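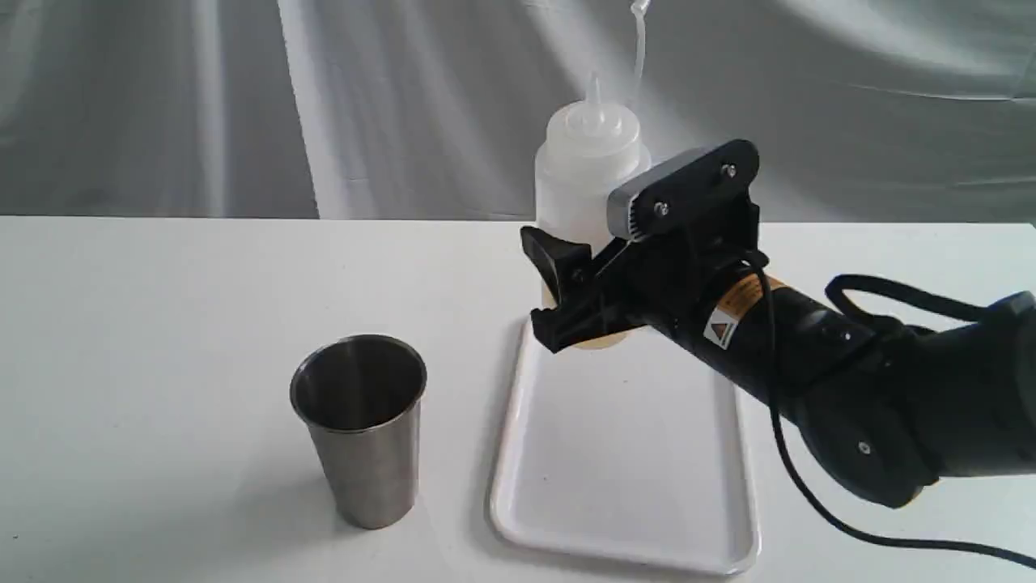
Automatisierung in der Abfüllung: Zwischenstand aus Itdale

2026-02-16

Seit August ist am Standort Itdale der Greifarm im Einsatz, den wir intern unter dem Projektnamen Belay führen. Er übernimmt das Greifen und Umsetzen der Flaschen am Arbeitstisch. An dieser Stelle möchte ich festhalten, was sich dadurch für die Beschäftigten verändert hat.

Betroffen sind sieben Arbeitsplätze in der Kleinmengenabfüllung der Clumia. Kündigungen wurden nicht ausgesprochen. Drei Kolleginnen und Kollegen haben Aufgaben in der Einrichtung und Freigabe übernommen, die übrigen arbeiten weiterhin am Tisch, nun jedoch mit Schwerpunkt auf Sichtkontrolle und Dokumentation. Die Schulung umfasste knapp 104 Stunden und fand während der Arbeitszeit statt.

Entlastet werden vor allem Handgelenke und Schultern. Kritisch wird die Taktung gesehen: Wer früher das Tempo selbst bestimmte, richtet sich heute nach dem Arm. Die Pausenregelung wurde deshalb angepasst, eine Überprüfung steht noch aus. Offen ist ebenfalls die Eingruppierung der neuen Tätigkeiten.

Über eine Übertragung auf den Standort Grurklow ist noch nicht entschieden. Rückmeldungen nehme ich über das Kontaktformular entgegen.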